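Duniser has added a self-serve tea station to the staff lounge on its second floor, open from 7 a.m. on Saturday. A wooden tray with three compartments keeps the black teas sorted by flavor.
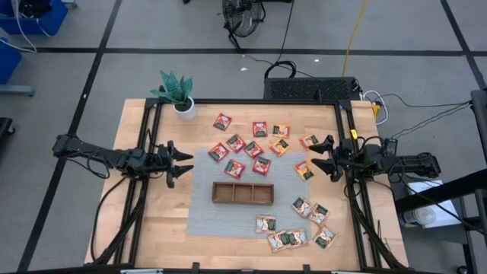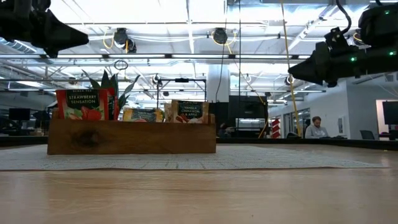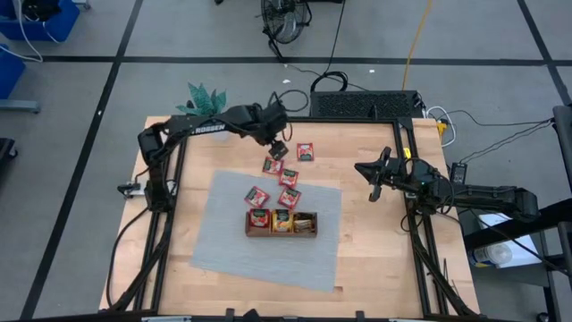
Employees are asked to return unused tea to the matching compartment. Office manager Myung-ja Jeon will restock the station every 4 weeks. Requests for additional flavors may be sent to I-seul Byun by the end of October.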